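Rirnovwood teleoperation group, November minutes

Opened 2:10 p.m. in the Sowerby room. Last month's minutes approved with no changes.

1. Dish rack task. Great progress! We now have 646 demonstrations saved, 152 of them new since the last meeting. Operators love the lighter leader arms — wrist fatigue hardly came up. Agreed to keep plate colors mixed and to vary the order between episodes.
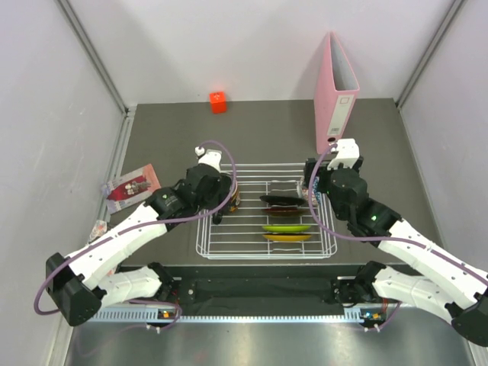
Dish rack task, both grippers at the rack, four plates in the slots.

2. Cable slack. Vanderard will send longer ties. Soledex asked for a slower homing move, and everyone was happy to try it.

3. Storage. The shared drive holds 2,867 episodes across all tasks. Old folders to be renamed before the next training run.

Action: write up the reset steps for new operators.

Closed 3:05 p.m.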